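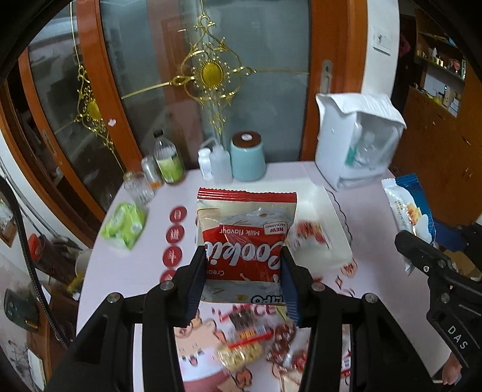
Milk flavour, and new packaging too.

I have a grudge against the words "new packaging," and it started with crackers. My grandmother bought the same box for 46 years and could find it in any store without her glasses. Then one December the company changed the whole thing, and she came home with a box of something covered in seeds (she ate them, but she was not happy about it).

Who is asking for this? I've never met a shopper who stood in the aisle and wished the coffee would switch from green to gray. My friend Samina Malik worked in a grocery store for 5 years, and she says the question she got most was where something had gone when it was sitting right there on the shelf, in a new outfit!

And I check the weight now, every time. My old pasta sauce went from 600 grams to 472 and got a lovely new label the same week. Funny how that works. If you're going to shrink the jar, put that in the little badge.

I know, companies have designers and the designers need something to do. Fine, let them do the website. Leave my crackers alone. I'd still like to find them when I'm 80.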